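싱크대 앞에서 보내는 시간

집을 고치는 사람들은 대개 바닥재와 벽지부터 고른다. 싱크볼은 마지막에 정한다. 상판 업체가 견적서에 적어 온 기본 제품을 그대로 쓰는 경우도 많다. 그런데 입주하고 나서 가장 오래 마주하는 물건은 싱크볼이다. 설거지와 채소 손질은 물론이고 걸레를 빨고 화분에 물을 주는 일까지 거기서 한다.

애슈워스(Ashworth)에서 주방 설계 사무소 드롬턴(Dromton)을 운영하는 로절린드 오비는 상담 첫날 도면을 꺼내지 않는다. 대신 평소 설거지를 언제 하는지 묻는다. 먹자마자 씻는 집과 하루치를 모아 저녁에 한꺼번에 씻는 집은 필요한 싱크볼이 다르다. 오비는 "모으는 집은 깊어야 하고, 바로 씻는 집은 얕아도 된다"고 했다. 깊은 볼은 그릇이 밖에서 잘 안 보이고 물도 덜 튄다. 그 대신 키가 큰 사람은 허리를 숙여야 한다.

상판 높이를 정할 때 흔히 빠뜨리는 것이 이 부분이다. 조리대에서는 손이 상판 위에서 움직이지만 설거지할 때는 손이 볼 바닥 가까이로 내려간다. 같은 높이의 상판이라도 싱크대 앞에서는 더 낮은 작업대를 쓰는 셈이다. 드롬턴에서는 개수대 구간만 상판을 6센티미터 올려 시공하기도 한다. 단차가 생기는 것을 싫어하는 고객에게는 볼을 얕은 것으로 바꾸도록 권한다. 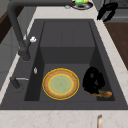
색도 문제다. 한동안 싱크볼은 스테인리스 아니면 흰색 도기였다. 요즘은 회색이나 검은색 계열을 찾는 사람이 늘었다. 상판 시공을 오래 해 온 웨인 버킷은 어두운 볼을 고르는 고객에게 수돗물부터 확인하라고 말한다. 석회 성분이 많은 지역에서는 어두운 표면에 하얀 물자국이 그대로 남는다. 흰 볼은 반대로 찻물과 커피 자국이 문제다. 버킷의 집에는 스테인리스가 있다. 흠집이 잔뜩 났지만 흠집끼리 섞여서 이제는 눈에 띄지 않는다고 한다.

관리법은 재료마다 조금씩 다르다. 합성석 계열은 뜨거운 냄비를 바로 내려놓지 않는 편이 좋고, 물자국은 식초를 묽게 타서 닦은 뒤 헹구면 대부분 지워진다. 도기는 열에 강한 대신 무거운 것을 떨어뜨리면 그릇이든 볼이든 한쪽이 깨진다. 스테인리스는 결 방향으로 닦아야 한다. 철 수세미는 어느 쪽에도 쓰지 않는다. 쇳가루가 남아 녹이 슬면 볼에 녹이 난 것처럼 보인다.

볼을 하나로 할지 둘로 나눌지는 상담에서 가장 길어지는 대목이다. 식기세척기가 있는 집이라면 큰 볼 하나로 충분하다는 의견이 많다. 오븐 팬이나 찜솥처럼 큰 것만 손으로 씻기 때문이다. 앰버 엔트휘슬의 생각은 다르다. 그는 렐텀(Leltum)에서 작은 요리 교실을 운영하며 2구 싱크대를 쓴다. 한쪽에 쌀을 불려 두고 다른 쪽에서 생선을 손질하는 일이 잦다. 볼이 하나였을 때는 설거지가 끝날 때까지 채소를 씻지 못하고 기다렸다. 수강생이 몰리는 12월에는 그 기다림 때문에 수업이 40분씩 늘어진 적도 있다.

다만 나누면 각각은 좁아진다. 엔트휘슬도 가장 큰 팬은 비스듬히 세워서 씻는다. 좌우 크기를 다르게 한 제품도 있지만, 작은 쪽이 음식물 거름망 자리로만 쓰이다 마는 집도 적지 않다. 오비는 종이 상자로 볼 크기를 만들어 집에서 제일 큰 냄비를 넣어 보라고 한다. 매장에서 눈으로만 보면 대개 실제보다 넓게 느껴진다. 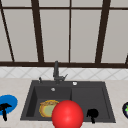
싱크대를 어디에 둘지도 따져 볼 일이다. 오래된 집에서는 개수대가 창 밑에 있는 경우가 많다. 전등이 어둡던 때에는 낮의 빛이 드는 자리에서 그릇을 씻는 것이 편했고, 외벽 쪽이 배수관을 빼기에도 쉬웠다. 지금은 배관을 바닥으로 돌려 아일랜드에 싱크대를 넣을 수 있다. 가족과 마주 보며 일할 수 있다는 점 때문에 찾는 사람이 많다.

건축 잡지에 글을 쓰는 캘럼 네일러는 아일랜드 싱크대를 2년 쓰다가 다시 벽 쪽으로 옮겼다. 거실에서 설거지거리가 늘 보이는 것이 싫었고, 물이 튀면 뒤쪽 의자까지 젖었다. 공사비는 처음 설치할 때보다 더 들었다. 배수관을 뜯고 바닥을 메우는 비용이 따로 붙었다. 옮긴 뒤로는 오후 네 시쯤 빛이 들어올 때 설거지를 한다. 창밖에는 이웃집 담장밖에 없지만 벽 타일을 보고 있는 것보다는 낫다고 했다.

수전 위치는 볼을 정한 다음에 잡는다. 여닫이창 앞이라면 창이 안으로 열릴 때 수전 머리에 걸리지 않는지 확인해야 한다. 버킷은 이 실수로 상판에 구멍을 다시 뚫은 현장을 여러 번 보았다. 한번 뚫은 구멍은 마개로 막거나 세제 펌프를 달아 가리는 수밖에 없다. 물줄기가 떨어지는 지점도 중요하다. 배수구보다 너무 앞쪽이면 물이 몸 쪽으로 튀고, 너무 뒤쪽이면 손등이 자꾸 벽면에 닿는다.

견적을 받을 때는 볼과 수전, 배수 부속이 각각 적혀 있는지 본다. 배수 부속은 볼에 포함된 줄 알았다가 시공 당일에 추가로 사는 일이 흔하다. 상판 아래로 붙이는 언더마운트 방식은 접합부 실리콘을 누가 언제까지 보수해 주는지도 계약서에 적어 두는 것이 좋다. 기존 볼을 철거해 가져가는지도 함께 물어본다.

독자 의견

주방초보: 상자로 재 보라는 말 듣고 해 봤는데 우리 집 곰솥이 안 들어갑니다. 계약 전에 읽어서 다행이에요.

물때와의전쟁: 검은색 볼 쓰는데 물자국은 정말 매일 닦아야 합니다. 마른 행주로 한 번 훑으면 훨씬 덜해요.

남쪽창: 창 앞 싱크대 좋긴 한데 여름 오후에는 눈이 부셔서 블라인드를 내려야 합니다. 블라인드에 물 튀는 건 덤이고요.

두칸파: 2구에서 1구로 바꿨다가 후회 중입니다. 김장할 때 특히요.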